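Início > Viagens > Dicas de casa > Fazer a mala

Mala pronta sem drama: os meus truques para uma escapadinha na serra 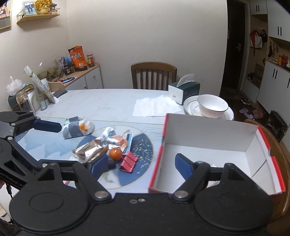
Adoro fazer malas. A sério! Há quem deixe tudo para a última noite, mas eu começo uns dias antes, com uma lista colada na porta do frigorífico, e vou riscando enquanto faço o jantar. Para a serra em novembro, ainda por cima, a mala é meio caminho andado – apanhamos sol ao almoço e um frio de rachar mal escurece.

Roupa: enrolo as camisolas finas e dobro as grossas. As meias vão dentro das botas, sempre, e as botas vão no fundo, junto às rodas, para a mala não tombar na estação (aprendi isto em Plandbridge, com a mala a descer a rampa sozinha).

Líquidos: tiro a tampa ao champô, ponho um quadradinho de película no gargalo e volto a enroscar. Em quase 20 viagens, nem uma gota fora do sítio! A minha amiga Afaf Issa prefere sabonete sólido e leva-o numa latinha com um pouco de arroz no fundo. Experimentei e fiquei fã.

Cheiros: uma saqueta de chá por usar em cada sapato. Chá preto, dos baratos. Serve também para a mochila que passou o verão na arrecadação.

Camisas: abotoar o primeiro botão, o do meio e o último, virar de costas e dobrar à volta de uma revista. Chegando ao quarto, penduro-as na casa de banho e tomo um duche bem quente com a porta fechada. Ao fim de 15 minutos os vincos quase desapareceram, e nem preciso de procurar o ferro.

E deixem sempre um saco de pano dobrado na bolsa da frente! Na última ida a Gridthorpe voltei com dois queijos, um frasco de mel e umas luvas de lã que não resisti a comprar, e coube tudo. O mel veio ao colo, embrulhado no cachecol.

Este site utiliza cookies para melhorar a sua experiência. Ao continuar a navegar, aceita a sua utilização. Aceitar | Saber mais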